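Replacing the Finger Pads and Resetting Grip on the Pustel Hand Tool

Applies to: Pustel two-finger hand tool, all units on the Dirnircombe textile cell
Skill level: operator
Tools: 2 mm hex key, plastic scraper, lint-free wipes, isopropyl alcohol, feeler gauge, test cloth

When to do this

Replace the pads every 4,000 grip cycles, or sooner if cloth slips during a lift. The cycle count is on the Status page of Shirima, under Tool. Glazed or torn pads are replaced regardless of the count. Always replace both pads together. A new pad against a worn one closes off center and pulls the cloth to one side.

Before you start

Park the tool on its stand and set Shirima to Service. Wait for the drive light to go out, then unplug the tool cable at the handle end. The fingers can still be moved by hand with the cable out, so keep your fingertips clear of the linkage.

Remove the old pads

1. Open the jaws fully by turning the manual knob counterclockwise.
2. Back out the two pad screws on each finger. They are short and drop easily. Work over a tray.
3. Slide the pad toward the fingertip. If it sticks, lift the rear edge with the plastic scraper. Do not use a blade, as scratches in the seat will show up later as uneven grip.
4. Wipe the seat with alcohol and let it dry. Lint collects at the root of the finger and needs a second wipe.

Fit the new pads

5. Check the part label. Ostenine soft pads are for cloth. The hard pads in the same drawer are for cartons and will mark fabric.
6. Seat the pad with the beveled edge toward the tip and start both screws by hand.
7. Tighten evenly, a quarter turn at a time, until the pad stops moving. Do not compress it.
8. Close the jaws by the knob. Check the gap at the tip and at the root with the feeler gauge. The two readings should match. If they differ, loosen the screws on the wider side and reseat the pad.

Reset the grip

9. Reconnect the cable and return Shirima to Manual.
10. Open Tool, then Grip, and select Zero Closed. The jaws must be empty.
11. Set the closing force to 8 newtons. The old default of 200 counts no longer applies after the December firmware.
12. Save the profile and cycle the jaws nine times with nothing in them. Watch for hesitation on closing.

Test on cloth

13. Lay a woven cloth on the bench and push it into loose folds. A plaid is useful, as the lines make twisting easy to follow.
14. Bring the fingers in low on either side of a fold and close on it. Let the cloth bunch up between the fingers; do not flatten it first. 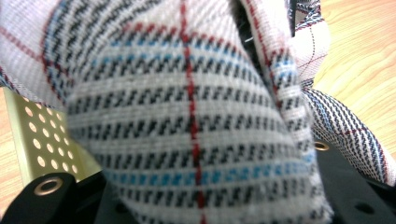

15. Lift slowly to hand height and hold for a count of ten. The fold should stay where it was gripped. If it creeps, raise the force by 1 newton and repeat from step 14.
16. Open the jaws and inspect the cloth for pressure marks. If there are any, lower the force by 1 newton and repeat.

Troubleshooting

Jaws stop short of closed: lint in the root, or Zero Closed was run with something in the jaws. Clean and repeat step 10.

Cloth turns as it lifts: pads not parallel. Go back to step 8.

Force reading drifts at rest: check the cable connector before changing any settings.

Reset the cycle counter in Shirima when the test passes.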